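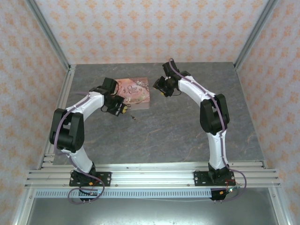 Skye Imrie wrote to me after the last meeting that a card of this kind should be kept shut in a box, and that every time we open it we take something away from it. I will read her sentence aloud at the start and wait a little. Then I say that I agree with the second half.

My talk is called "Once Upon a Time, Small and Pink." It is about small decorative paper: story cards, little booklets, gift cards with a cover that wants to be a book cover. Speak slowly here. Last year I was too fast and the people in the back rows lost the names.

Opening part, no slide change

Ask who has such a card at home. Let them raise hands, do not comment. Say that my own collection has 157 pieces and that it started with one drawer in the Drataner house, where I rented a room in my first winter in this country. I could not read much English then, but "Once Upon a Time" I could read. It is written in cursive on so many covers, and for a learner cursive is the hardest. I read it as "Once Upon a Lime" for a whole month.

(They may laugh. Give them time.)

The words on the cover

These four words do a lot of work. They tell you that a story comes, but a card is small and there is often no room for a story. In my collection 39 pieces have these words on the front, and only five of them have a story inside. The others have a birthday wish, a menu, a place for a photograph, or no text at all. Mention the Zivier card with the bus timetable penciled in it. It is the favorite of my daughter.

Then the swirls. The ornament around the letters is there to slow the eye. I think the designers borrowed it from old book bindings, but I have no proof and I must say this clearly. If somebody in the room knows more, please let them talk.

Pink. Do not say "pink is for girls," because in the discussion last time we spent all our minutes on it. Say only that pink paper fades in an ugly way, first at the fold and then at the edges. Pass around the Sandberg pieces in their sleeves. Two sleeves at a time, and count them back before I go on — I forgot this in October.

About the background

I like a pink card near a patterned paper in pale pink and orange, damask or flowers, I am never sure what to call it. Many collectors will tell you to use plain white behind everything. For measuring the color they are right. For the pleasure of looking, I find white too strict. Under the card I prefer gray with a marble look, for the edge of the pink is then easy to see, also for my eyes.

How to handle

Clean and dry hands. No cream. I do not use cotton gloves for thin card, I feel nothing through them and then I bend a corner. Take the card by its two sides, left and right, with equal and light force. Never lift from one corner only. 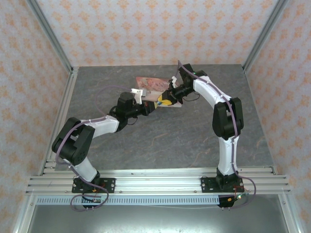 If the card has a fold, let it rest on the table while you open it, and open it only as far as it goes by itself. When it resists, stop. A booklet with a staple needs more patience than a folded card. Look for brown marks near the staple and write them down before you do anything else.

Before laying the card down, check the surface. A crumb under a card makes a small hill, and if another card comes on top, the hill stays forever. I keep a soft brush for this. Show the brush.

Storage, short

Back to Skye. Her box is a good box: acid free, from Prumeck, with a lid that sits well. Mine is the same one. We differ only in how often we lift the lid. She does it when she adds a piece. I do it on many evenings, and I accept that some corners get softer.

Say the price only if somebody asks. I bought 400 sleeves in one order, and I still have too many, so anyone who needs ten or twenty can take them from the table by the door.

Questions

Expected: can one iron a bent card? No. Put it between two sheets of blotting paper under a heavy book and leave it for a week.

Expected: tape? Please no tape — also not the "invisible" one.

If there is time left, read the inside of the Sandberg booklet, the one about the goose. It takes four minutes. Water before reading, my voice gets tired in the long sentences.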